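Clendberg guest room clear-out: progress report for Lucimara Cavalcanti

The wardrobe is done. The 300 you advanced went on shelving and hooks, with 40 left over, which I have resisted spending on biscuits. Nine bags have gone to Dridholm.
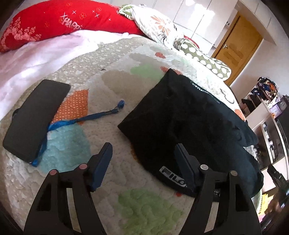
Last changed: Friday, October 1, 2021

Sorting has moved to the bed, quilt and all. The black FILA garment still needs an owner, and so does the dark-grey case with the blue strap. Kanini Rashidi denies both. Curtains remain a December problem, as they were last December.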